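Part 5. Setting up the Plimurus cutlery caddy

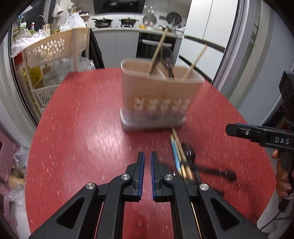 Fig. 5: The caddy on the table, with chopsticks and a dark spoon in it and more waiting next to it.

Okay, the fun part! By now your caddy should be washed and dried (if you skipped Part 4, go back, I'll wait). I set mine up on the round red table because it's close to the stove and I like having room to spread out.

1. Put the caddy in the middle of the table with the printed cartoon side facing you.
2. Lay everything you want to store next to it and match up the chopsticks. I keep patterned ones together and plain wooden ones together - you'll thank me at dinner.
3. Chopsticks go in first, thin ends up, a few per section.
4. Add spoons with the bowl up and the handle down. The bowl should clear the rim so you can grab it.
5. Give the caddy a gentle nudge. If it wobbles, move a spoon to the other side.

Note: Chopsticks longer than 220 mm will lean outward. Mine do it all the time and it's fine.

Caution: Keep the caddy at least 90 cm from a lit burner. It's plastic!

Caution: Don't put anything away damp. Water collects in the bottom and gets funky fast, so tip the caddy out over the sink every few days.

Knives and sharp things are in Part 6.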